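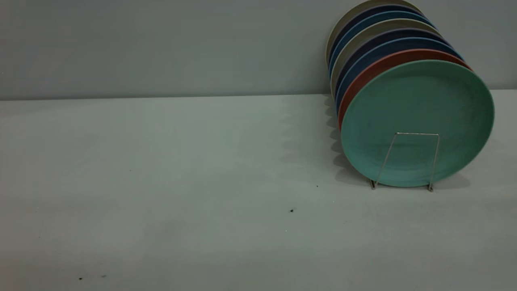
Round plates in a wire rack, green plate foremost.

Plates in Color: Gallery

The Bielecka collection of everyday tableware is shown here in its display rack. The plates are stored on edge, one behind another, so that each color may be identified by its rim. Visitors may view the set in Room 7 from January. 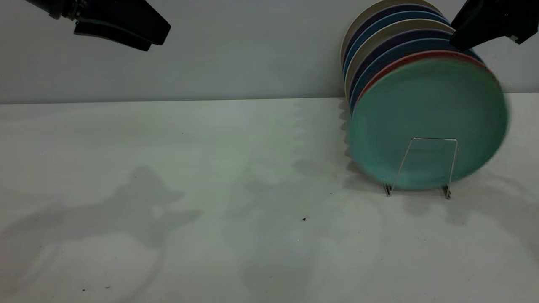 The arrangement follows the order used in the printed guide, with a red rim set between the green plate and the blues. Plates are returned to the same order after each viewing.

Terracotta and navy. The navy plate has a lighter, sky-blue rim.
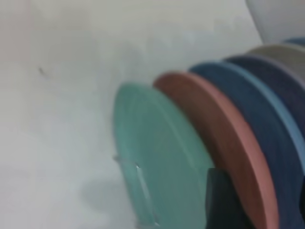
Text: Felicja Kalinowski. Gallery editor: Bogumił Cieślak

The terracotta plate also has a rim paler than its face, in salmon pink. Related tableware is listed on page 26 of the guide.

The green plate lying flat, face up. Faint rings mark its inner surface.

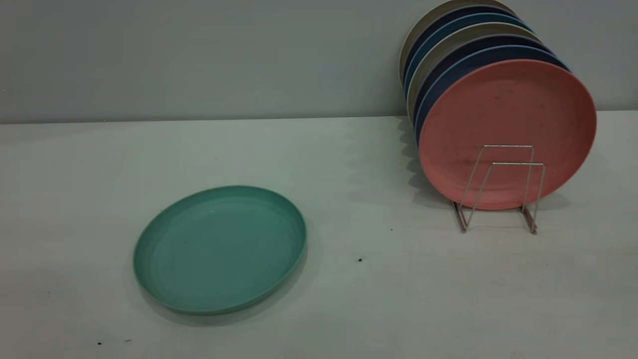

Viewing and Inquiries

Requests to view the set should be addressed to Elżbieta Bielecka at the Coltwood office.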